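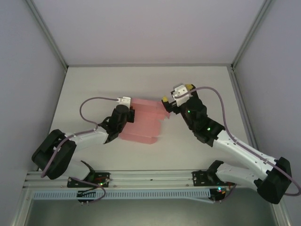
Photo: Hubmann

Ticket 242, opened August 15, 2022

Me again, sorry! I pay for the Silaletti season pass so I can listen to the Coto games at work, and the radio feed keeps dying in the bottom of the second. Just error 500 and then nothing. I've logged out, cleared the cache and tried my old tablet (same thing). Video's fine, oddly.

Update: got it back by switching the home station to Hondodby, but now I'm stuck with the other lot's announcers and they're dreadful. Can you have a look before Friday's game?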